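Home Blog Football Contact

Arnout De Haan is leaving the bench

2024-12-12

Our coach Arnout De Haan told the players after training that he will stop when the season ends. I have watched Simorville for seven years, most of them with him, and I did not expect it.

He came to us as a defender and played 199 matches – not many of them beautiful. As a coach he was the same. He liked a clean sheet more than a good show, and I learnt to like it too.

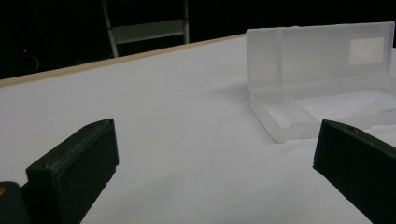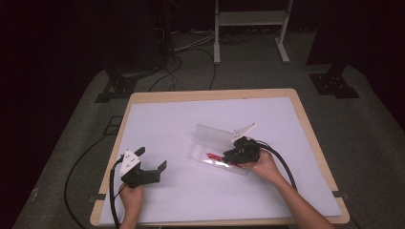 My favourite memory is still the cup game against Odel. We were behind at half-time, he moved Floor Dierckx to the centre, and the neighbours on my side of the ground stopped complaining. Dierckx would be my choice as the next coach, but I don't know if Dierckx wants it.

Contact | © Simorville Football Notes | Back to top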